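Ticket 3356: Fold policy scores drop after background change
Opened by: Shalini Chaturvedi
Assigned to: Arvid Hägglund
Project: Rellport towel folding
Status: open

Shalini, 9.40
Hi Arvid, me again, sorry! I've been running the comparison we talked about, where we retrain on the mixed-background episodes and see if the folding policy copes better with a cell it hasn't met. On the old plain backdrop it's lovely, 86 per cent of folds pass. With the patterned wallpaper in, it's down to 16 per cent and I nearly fell off my chair. Same checkpoint, same towels, same start poses.

Arvid, 10.15
Ouch. Is it missing the grasp or losing the towel halfway? And did you redo the hand-eye calibration after the walls were papered?

Shalini, 11.05
Missing the grasp, nearly always the left arm. It closes a bit short of the edge and comes up with nothing. Calibration was redone in January and I checked it again this morning with the board – fine on both sides.

Arvid, 11.20
Then try freezing the image encoder and swapping only the augmentation. Yvonne had something like this on the Jostlow runs and it was the colour jitter washing out the towel edges.

Shalini, 15.30
Right, I've had a proper go at it. Turned the jitter down, kept the random crops, retrained on the same 700 episodes. Left arm is much happier with the plain towels now, but the printed ones still throw it, and I think the lettering is the trouble more than the walls (which I'd been blaming all day, poor walls).

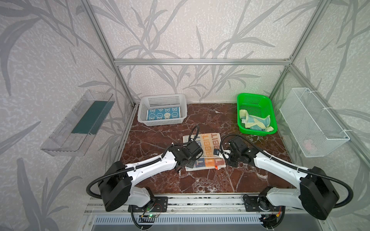 I plotted the predicted grasp points for the RABBIT towel and they bunch up on the big orange and blue letters when they ought to sit out on the border. The plain ones don't do that at all. So my plan is to split the test set into printed and plain and score them separately, otherwise the average hides everything. Could you send me Yvonne's config from Jostlow so I'm starting from the same crop settings?

Arvid, 15.50
Sent. Mind the seed, she had it fixed. Leave this open until the split scores are in.

Shalini, 16.10
Got it, ta! Both sets are queued for tonight.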